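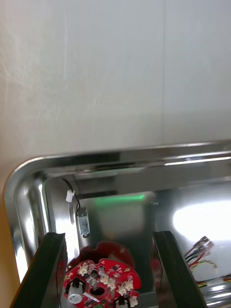
Vakley asks whether a board should ever go in the same tray as its loose wires. Fair question, and our handling rules at Plendell do allow it, with conditions.

The wires have to be fully unplugged and off the board before an arm closes on it. If a lead is lying over the edge, the arm stops and a person moves it. 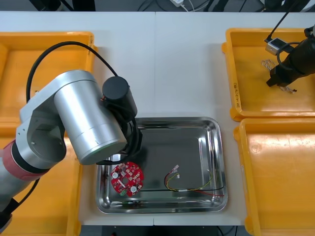 Grip by the edge only, never by a capacitor or a connector. We wrote that rule in May, after going through 183 logged picks.

Bins get a written mark on the rim. One type of part per bin, no mixing at the end of a shift.

Two arms can share a table, but only 1 may be over the tray at a time. The other waits at its bin.

Fingertip pads are checked every 200 picks and replaced at 800, even if they look fine.

The next version of the rules is due December 2022. Send comments before then.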